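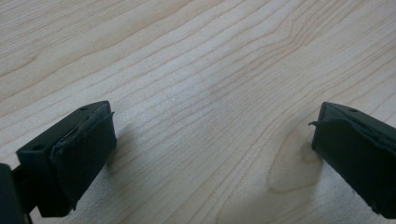

Rapport d'étape à la Fondation Jomska
Atelier de quartier Plover, programme « Tables longues »
Vendredi 11 mars

Chers amis de la fondation,

Nous vous devions ce rapport depuis quelques semaines déjà, et nous vous remercions de la patience avec laquelle vous avez accueilli nos deux demandes de délai. L'hiver a été bien rempli, parfois un peu trop, et il nous tenait à cœur de vous écrire tranquillement, avec des nouvelles complètes plutôt que trois lignes expédiées entre deux livraisons.

Vous vous souvenez que la subvention devait nous permettre d'ouvrir une cantine partagée dans l'ancienne mercerie de la rue Brendetti, où les habitants viendraient cuisiner et manger ensemble deux fois par semaine. La salle a ouvert à la fin de l'automne. Nous avions prévu 16 couverts par repas, par prudence, et nous sommes passés à 20 dès le deuxième mois, en serrant un peu les bancs du côté de la fenêtre. Le mardi attire surtout les retraités du quartier et quelques étudiants de la résidence voisine ; le jeudi, ce sont plutôt les familles, avec un joyeux vacarme dont la voisine du premier a eu la gentillesse de ne se plaindre qu'une fois (nous avons depuis posé des patins en feutre sous tous les pieds de banc, et elle est même venue goûter la soupe au potiron !).

Côté cuisine, la plaque achetée d'occasion aux Établissements Raptis donne satisfaction. Le four, lui, nous a causé du souci : le thermostat a lâché en janvier et il a fallu trois visites avant que la bonne pièce arrive. Pendant ce temps nous avons servi beaucoup de potées, de dahls et de salades de lentilles, et plusieurs convives nous réclament maintenant ces menus-là, alors nous les gardons. La réparation a coûté 100 euros, pris sur la ligne « imprévus », qui reste à ce jour créditrice.

Les repas sont à prix libre. Les recettes couvrent les produits frais, à peu de chose près, mais pas encore l'épicerie sèche ni le gaz. Nous espérions mieux à ce stade et nous préférons vous le dire simplement. Une commande groupée avec l'épicerie solidaire est à l'étude, et nous vous tiendrons au courant dès que les tarifs seront fixés. 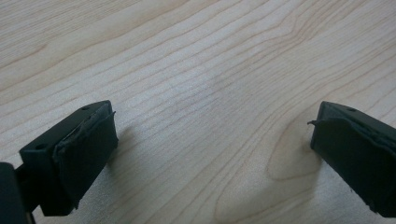
Le mobilier est le poste sur lequel nous avons le plus hésité, vous l'aviez bien senti lors de votre visite. Entre le stratifié, facile à laver et bien triste, et le bois, plus cher et plus exigeant, les discussions ont duré presque tout un mois. Nous voulions une teinte claire, parce que la salle donne au nord. Un beige crémeux, avec ces veines fines qui ondulent en biais et se referment par endroits en une boucle ovale, change vraiment l'humeur d'une pièce, et c'est ce genre de bois que les habitants ont préféré à la quasi-unanimité. Reste la question de l'entretien : nous avons choisi une huile alimentaire, à repasser deux fois par an, et la prochaine application est prévue en août, pendant la fermeture.

Pour la suite, nous souhaitons ouvrir un troisième créneau, le samedi midi, consacré aux recettes que chacun apporte de chez soi. Il nous manque 600 euros pour la vaisselle et un second réfrigérateur, et nous vous adresserons une demande séparée avec les devis. Le tableau des dépenses est joint à cet envoi, ainsi que le calendrier des repas jusqu'à l'été.

Passez quand vous voulez, le jeudi de préférence, en nous prévenant la veille pour les quantités.

Bien chaleureusement,

L'équipe de l'atelier Plover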